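首页 > 产品中心 > 使用技巧 > 新闻动态 > 联系我们

小型蔬菜清洗机的日常清洗与保养技巧
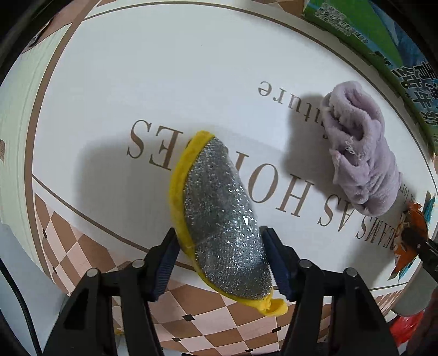

黄边银色磨砂面的清洁海绵

很多客户买了毛刷式清洗机，用来洗土豆、胡萝卜、生姜和芋头。机器本身结构简单，故障不多，售后接到的电话大部分和清洗不到位有关：毛刷发黑、水箱有味、排水口堵塞、出来的菜表面带泥。下面是Tradix售后部整理的一些做法，家庭作坊、食堂和小型加工点都可以参考。

一、每天收工后的清洗

1. 先关机，拔掉电源插头，再打开上盖。不要在毛刷转动时伸手去取卡住的菜块。
2. 把剩下的菜全部倒出，用清水从上往下冲毛刷辊。冲的时候用手慢慢转动辊子，每一面都要冲到。
3. 辊子两端容易缠菜叶和须根，用钳子夹出来，不要用刀割，刀容易割断刷毛。
4. 打开排水阀，把泥水放干净。阀口的滤网取下来单独洗。
5. 机壳内壁用软刷或海绵擦一遍。粗糙的磨砂面只擦泥垢厚的地方，观察窗和控制面板用软布，否则会留下划痕。
6. 上盖不要马上合上，开着晾一夜。

洗生姜和芋头的机器，泥里带黏液，干了以后很难去掉。如果中午停机时间较长，中间也要冲一次。

二、毛刷有异味或发黑怎么办

用食用小苏打兑温水，水温以手能放进去为准，刷在毛刷辊上，停十五分钟后冲掉。发黑严重的可以重复两次。不建议用洗洁精，泡沫进到轴承座里不好冲干净。也不要用钢丝球直接擦刷毛，刷毛会起毛分叉，洗菜效果变差。

Uysal食品厂的机修师傅Tuấn Tăng用的是白醋，一份白醋兑五份水，用喷壶喷。我们试过，去味可以，但是喷完一定要冲净，金属件上不要留。

三、水垢

硬水地区喷淋管的孔容易堵。判断方法很简单：开水不开电机，看每个孔出水是否一样。出水歪的、细的，用牙签或细针通一下。堵得多就把喷淋管拆下来，用柠檬酸水泡一个小时，装回去以前先对着水池冲一冲，把脱落的水垢冲出来。

喷淋管两头的密封圈拆一次检查一次。变硬或者有裂口就换，不要缠生料带凑合，缠厚了丝口会撑坏。

四、换毛刷辊

我们在Drerkthorpe的客户做过记录，洗带泥土豆，第一套软毛辊用了1,000小时，刷毛明显变短；换成硬毛辊以后用到3,447小时才更换。硬毛辊耐用，但容易擦破新鲜嫩姜和新土豆的皮，这两种菜还是用软毛。

更换时注意：
- 先拍一张照片，记下链条走向和垫片位置。
- 一次换一整套。新旧混用时辊子高低不平，菜会停在中间不往前走。
- 链条装好以后，用手指按中间，能按下去一厘米左右就可以。
- 空转五分钟，听有没有碰擦的声音，再放菜。

五、轴承和链条

轴承座每周打一次食品级润滑脂，从油嘴压进去，看到旧油挤出一圈就停，挤出来的油用布擦掉。链条先用干刷子刷去泥沙，再上油。链条有泥时直接上油，泥和油混在一起会磨链轮。

Druveck系列的老机型没有外置油嘴，要拆侧板，四个角的螺丝长短不同，分开放。

六、长时间不用

淡季停机以前，除了上面的清洗步骤，还要做下面几件事。水箱和水泵里的水放空，北方冬天不放水，泵壳会冻裂。皮带松开，不要一直绷着。机器下面垫木方，不要直接放在潮湿的地面上。盖布选透气的，塑料布里面会结水珠。

到5月新蒜、新土豆上市以前，提前几天接水试机。密封圈放久了会干，第一次开水时有一点渗漏，运转半小时还不停就要更换。

七、清洁工具的存放

海绵、软刷和抹布不要放在机器里面，开机时卷进去会卡辊。洗完拧干，挂在墙上的钩子上。擦机壳外面的和擦内壁的分开用，颜色区分最方便。海绵边上开始掉渣就扔掉，碎渣会堵排水滤网。

配件订购请报机身铭牌上的型号和辊子长度。87号软毛辊目前有现货，硬毛辊需要提前预订。

相关文章
土豆清洗机出料口卡料的处理方法
毛刷辊软毛和硬毛的区别
切菜机刀片怎样磨
气泡清洗机水泵不上水的检查步骤
小型脱水机使用前的注意事项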